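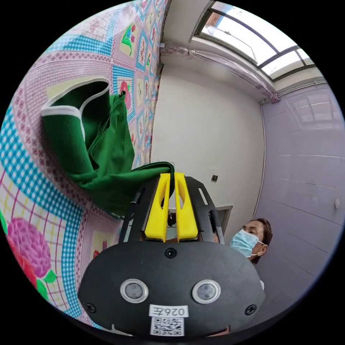 *Green ribbed knit with white trim, over the patchwork-print bedspread in the small bedroom.*

## Putting the knitwear away

March is when most of us start looking at the winter knits and wondering where they will go until autumn. Orsolya Somogyi has run the clothes table at Konden for several years and sorts more jumpers than the rest of us put together, so we asked her to write down how she does it at home. Her notes are below, with one or two additions from Marleny Restrepo on washing.

Use the bed. A bed is the largest flat surface in most small rooms, and a checked or gingham bedspread gives you straight lines to fold against. Make it first and pull the cover tight. Do the job in the morning if the window faces east, as stains and thin patches are hard to find under a ceiling bulb.

Go over each piece before folding. Turn ribbed cuffs and hems back and look at the inside, where the colour is usually deeper and any wear shows up sooner. White trim needs a closer look than the rest. Marleny washes trimmed knits by hand in cool water, on their own the first time, and dries them flat on a towel. She has used the wool liquid from Noltik for years and says a capful is plenty. If yours spins, keep it at 800 or lower.

To fold, lay the garment face down, smooth the body with the flat of your hand and bring the sleeves straight across the back. Fold the sides in, then fold up from the hem in thirds. Ribbing should be left at its natural width. If it has stretched, damp it, push it back together with your fingers and let it dry before you put it away.

Don't hang knitwear for the summer. Shoulders drop, and a heavy cardigan can gain a couple of inches by September.

Orsolya keeps hers in cotton bags, six to a bag, with the thickest at the bottom. Plastic boxes are fine if everything going in is fully dry. Anything that has been worn even once should be washed first, however clean it looks, and that includes scarves.
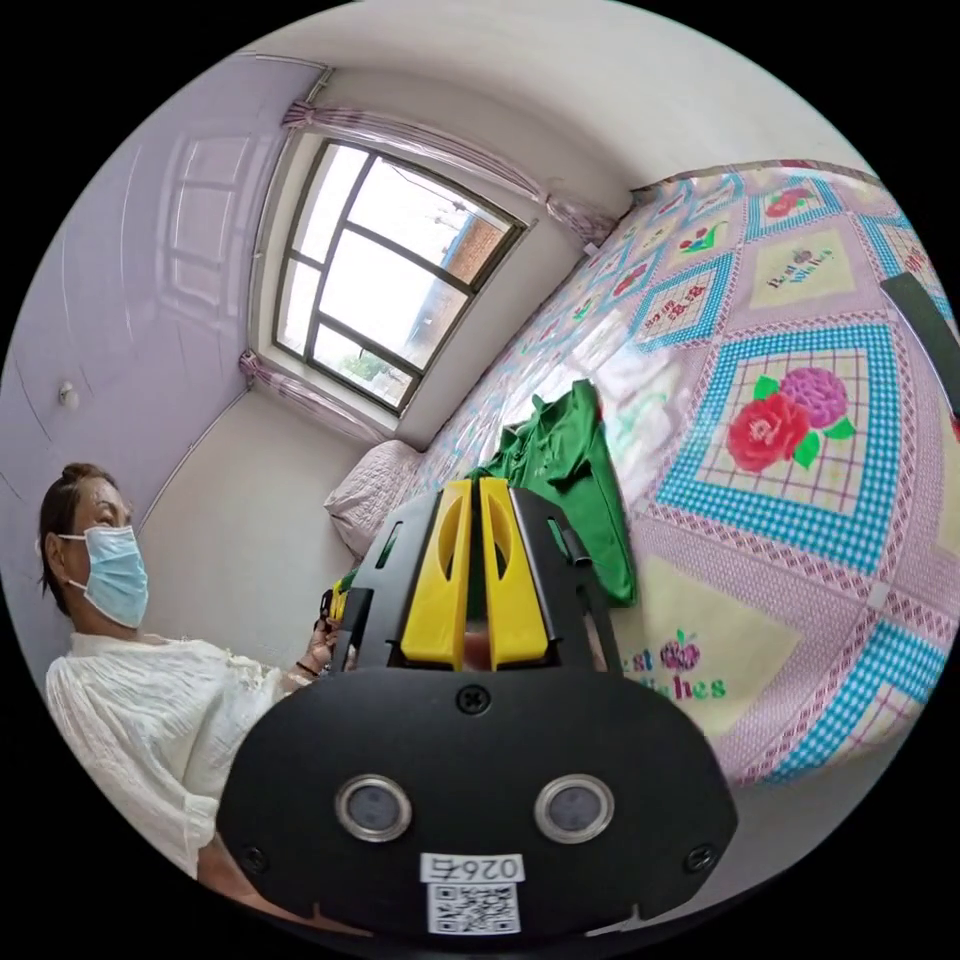 ## Clothes table dates and donations

The table will be out again at Konden on the last weekend of March, from ten until two. Last time we took in 63 knitted items and all but a handful found a new home. Children's sizes went first, and we would be glad of more.

Please bring things clean and folded, with a note pinned on if there is a hole or a missing button. Samran Srithong is happy to take mending and has space for 24 pieces this month. Leave them in the bag marked with his name by the door.

We can't take duvets, pillows or shoes. Bedspreads and curtains are welcome if they have been washed. Eetu Mustonen can collect larger bundles in the evening, after six, if you let him know a few days ahead.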